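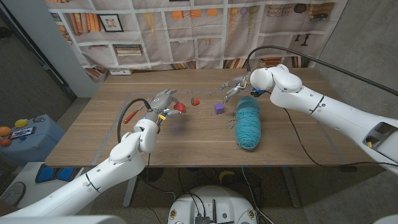

Chapter 4
Gathering Examples

If you have ever tried to teach a child to tie a shoe, you will remember how quickly words ran out. You said "make a loop," and the loop came out the wrong size, and before long you had simply taken the laces and done it yourself, slowly, while the child watched. Much of this chapter grows out of that small surrender. A learning system also does better when it is shown, and the showing has to be done many times, by patient people, with a good deal of care about what is put on the table and where.

In Chapter 3 we took it for granted that the examples already existed. They came to us in a tidy folder of 2,000 recordings, and we went straight on to training. Now we go back and ask where such a folder comes from, who fills it, and why two folders of the same size can lead to such different results.

We will follow one project, Jitenholm, from its first morning to its last. Its tasks are humble ones: pick up a block, move a skein of yarn, leave everything else inside the taped area alone. You may be surprised by how many decisions hide in there — I certainly was, the first time I planned a collection of my own. Should the objects start in the same spots each time? Should a fumbled grasp be kept or thrown away? Of the first 113 recordings at Jitenholm, 28 were set aside, and we will spend some time on whether that was wise.

By the end of the chapter you should be able to:

Write a task instruction that two operators will read the same way
Plan how objects are varied between recordings
Decide what to do with mistakes, and write that decision down
Keep a session log that a stranger could follow

4.1 What Counts as One Example?

Let us begin with a question that sounds too simple to ask. When does an example start, and when is it over?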